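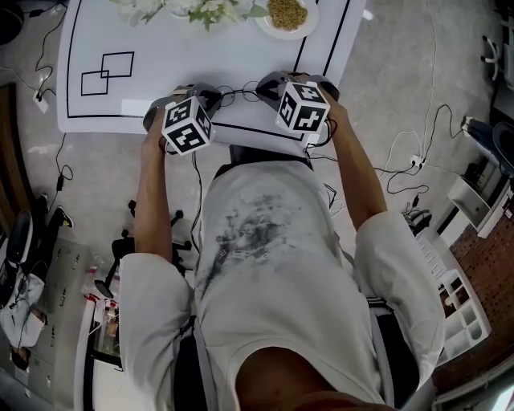

Why does the Drenis smell in November?
Lotte Wouters and Themba Lekota

We picked the Drenis because we both cross it on the way to class, and we ended up loving this project! We took water from 4 spots between Kunddale and the old mill, 44 samples in all, and tested each one for oxygen and nitrate. The lowest oxygen was always below the mill, where leaves pile up and rot - we had bet on the farm ditch (wrong!). Next we want to sample after heavy rain. Thanks to Ms. Jabłońska for lending us the test kits and her very tall boots.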